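Bradura Questions "Keeps Hot 24 Hours" and Other Kitchenware Promises

FOR RELEASE 1st February

Bradura, the household testing group, today called on makers and sellers of kitchen goods to show their work. The group says too many hour ratings, "lifetime" finishes and "pro grade" labels reach store shelves with no word on how anyone arrived at them.

Bradura read the packaging and leaflets of 171 products sold for home kitchens. Only 4 explained a test in enough detail for somebody else to repeat it. Most gave a number and left it there. A few gave a number and a footnote, and the footnote sent the reader to a web page that no longer loads.

"An hour rating means very little until you know how full the jug was, how hot the water went in and what counted as hot at the end," the group said in its summary. "We asked. The usual reply was a brochure."
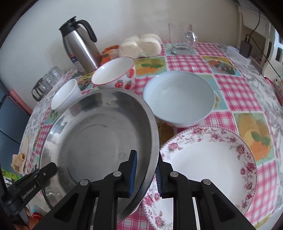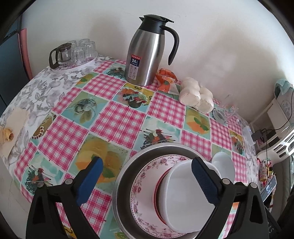 Skarphéðinn Lykkegaard

Sellers were given until last May to answer two written questions: who ran the test, and at what room temperature. Fontana, a housewares importer, sent a single page that names a lab but gives no readings. Sterkel replied that its figures are "in line with industry practice" and declined to say which practice. Bradura does not consider either reply an answer.

The group is just as doubtful about the fix now on offer. Prarkel, a labeling company, is selling a voluntary "Verified Kitchen" badge at $500 per product line. Under the published rules, the maker picks the sample, ships the sample and may withdraw it if the early results are poor. Bradura will not be applying the badge to anything it reviews and advises shoppers to give it no weight.

Bradura is asking for three facts on every box that carries an hour rating: starting temperature, ending temperature and fill level. They would fit on the stickers already in use. The group has heard that this would confuse buyers. It has seen no evidence for that either.

The full reading list, with each maker's reply printed as received, is free on request from the Bradura press desk. Makers who believe they have been treated unfairly are invited to send their test notes, which will be printed as well.

ENDS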